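Do you need special detergent for floral sheets?

I have a low opinion of anything sold to "protect prints." Every few years a new bottle turns up promising that the roses on your bedding will outlive you, and the price is always double. I've washed patterned sheets for most of my adult life, and what fades them is heat, sunlight and too much soap.

The vinegar soak gets passed along most often. You're told to leave new sheets in vinegar and salt overnight to "set" the dye. Modern cotton prints are fixed at the mill, and a bucket in your bathtub won't add anything. I tried it on one pillowcase from a Bavora set and left its twin alone. After a summer of the same washes I couldn't tell them apart, and neither could my sister-in-law Yasaman, who was hoping to prove me wrong.

Cold water does earn its reputation, mostly. I wash prints inside out on cold with half the soap the bottle tells me to use. The cap lines are drawn by people who sell soap. If the sheets come out stiff, you're probably using too much, so run them again with nothing added before you go buying softener. 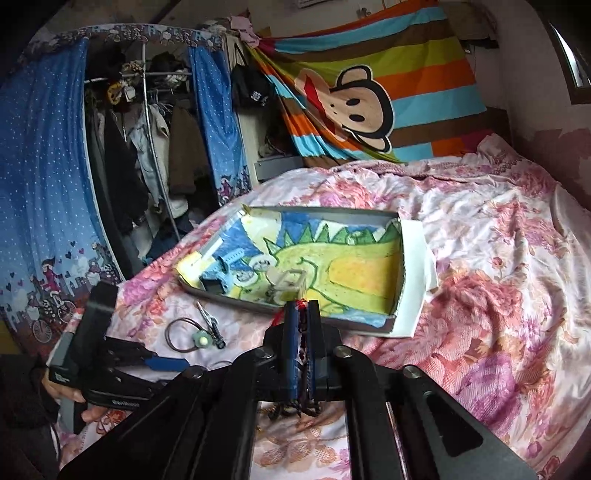 How often should patterned sheets be washed?

Once a week if you sweat at night or the dog sleeps with you, and every two weeks otherwise. The print makes no difference to the schedule, though it does hide grime better than white, so go by the calendar.

Drying is where I'd be fussy. A line in full August sun will bleach a stripe down the fold by the end of the month. Hang them in shade, or use the dryer on low and pull them out while the hems are still a touch damp. Dryer balls I can take or leave. Mine mostly woke the baby.

Thread count is another one. I paid $112 for a 1000-count set from Zusitz and it pilled at the foot of the bed within the year. The plain percale I bought at a closeout for $18 is still in use. Very high numbers often come from counting each ply of a twisted yarn, which tells you little about how the cloth wears.

Tea stains on a print: blot, rinse cold from the back, dab on a little dish soap, wash as usual. Skip the bleach pen, whatever the label says about colors. Check the spot before it goes in the dryer. Heat will set whatever is left.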